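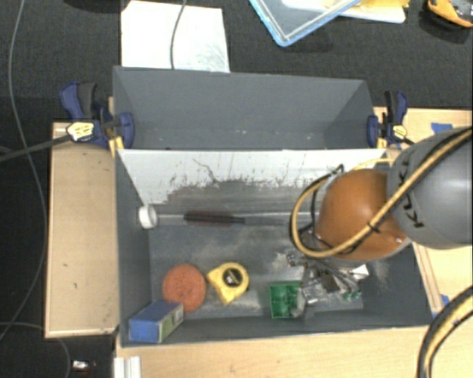 **Figure 2.** Work cell used for the demonstration sessions, with the gripper in the front bin.

### 3.2 Collection of Demonstrations

Demonstrations were recorded by remote control with the Muvevero interface, which maps the motion of a hand-held controller to the motion of the gripper. Each operator was asked to pick up one item from the source bin, carry it over the shared edge and release it in the second bin. The bins are clamped at both sides so that contact with the walls does not shift them between trials (Figure 2). Items were chosen to differ in shape and surface; the set includes a yellow tape measure, a blue rectangular box, a reddish-orange disc and a small green open-topped container. The last of these proved hard to grasp for new operators, who tended to close the fingers on the rim at an angle and lose it during the lift.

Operators completed a practice period before any data were kept. In total, 17 operators contributed 3000 demonstrations, all of them recorded in November. A demonstration was stored whether or not the item reached the second bin, and failed attempts were labeled as such by the operator at the end of the trial. We removed 47 recordings in which the control link dropped out while the arm was moving.

Guidance by hand was also tested. In this mode the operator holds the wrist of the arm and moves it directly – the joints are set to follow with low resistance – while the fingers are opened and closed with a foot pedal. Hand guidance gave smoother paths above the bins, but the operator's arm often blocked the view of the overhead camera. For this reason the policies described in Section 4 were trained on the remote-control data alone, and the hand-guided recordings serve only for the comparison in Section 5.

Items were returned to the source bin and mixed by hand after each round. No fixed starting layout was used.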